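Automatización y trabajo doméstico remunerado. Apuntes de la sesión 2
Última actualización: febrero
Viernes, por Loïc Masson
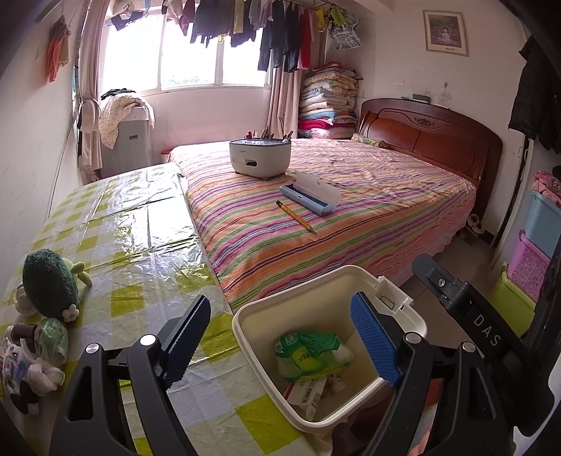 Dormitorio con la cama hecha, el organizador de bolígrafos y el recipiente color crema abierto.

1. De qué trabajo hablamos

En la sesión anterior vimos el almacén de Poirier, donde cada caja tiene un código y un lugar. Hoy pasamos a la casa particular, que también es lugar de trabajo para la persona empleada en ella. En un dormitorio como el de la fotografía conviven los útiles de escritura, un peluche, la ropa tendida y una pila alta de colchas. Para la empleada, ordenar significa decidir: qué se guarda, qué se tira y qué se deja donde está porque el dueño lo quiere así.

2. El caso Nesine

Nesine es una empresa de limpieza a domicilio con 100 trabajadoras. Introdujo el sistema Nirkura en 10 viviendas, para las tareas de recoger y clasificar objetos pequeños. El registro del primer periodo contiene 3369 operaciones de agarre. La dirección lo presentó como ayuda para la espalda, y en las entrevistas varias empleadas reconocen que se agachan menos.

Pero aparecieron tareas que no estaban en el contrato:
- preparar la habitación antes de que empiece la máquina;
- revisar el resultado y corregir los errores;
- explicar al cliente por qué un objeto cambió de sitio.

Llamamos a esto trabajo de acompañamiento. En Nesine no se pagaba aparte durante la prueba. Una empleada lo dice así: «Antes yo limpiaba la habitación, ahora limpio para que ella pueda limpiar».

3. El saber que no está escrito

Un envase arrugado puede ser basura o puede tener todavía algo dentro. La trabajadora conoce la casa y lo sabe, o pregunta. Para que el sistema lo sepa, alguien debe escribir la regla, y en Nesine la escribieron las mismas empleadas, en fichas que después pasaron a ser propiedad de la empresa Grirnia, proveedora del programa. Volveremos sobre este punto cuando hablemos de la cualificación.

4. Para preparar en casa

Leer el resumen de las entrevistas y escribir una página sobre esta cuestión: ¿a qué categoría profesional debe corresponder el trabajo de acompañamiento? Se entrega al principio de la próxima clase, en papel.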